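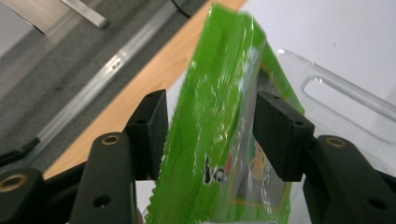 Slide 1. Leave it up while people find seats. My subject tonight is the snack drawer, and I have 30 minutes, which my family considers 25 too many. Everything I know about putting food away I learned from bags. Take the green one: shiny, crinkled all over, with zigzag teeth along the sealed edge and a little see-through window so you can check on the contents. It will not stand up by itself in my kitchen. It will lie down on its neighbors. The clear bin behind it, the one with the handle cutout, is my whole argument, so point at it now and then move on.

(Pause. Ask who has a clip drawer. Wait for the guilty hands.)

Slide 2. The Undcombe pantry. Tell the raisin story, short version. Sumeya Woldegiorgis let me empty her cupboard in April and we pulled out 121 packages, 40 of them open. Read the numbers slowly. She is in the second row and has given permission, sort of.

Slide 3. How to file a bag. Seam to the side, top edge up, heavy ones at the back. Fold the top twice before you clip it. If you can't see the name from where you stand, turn it around. Chips go in last — they lose every fight.

Slide 4. Bins. Clear sides, a handle you can get your hand through, no lid. I bought lids once. They live in the garage at Painemal Street and we don't visit.

Skip slide 5 if the Nakberg people ran over.

Questions. Somebody will ask about decanting into jars. Say it's a fine hobby. Somebody else will ask about ants, see back of card.

Bring the spare clips. Get them back this time.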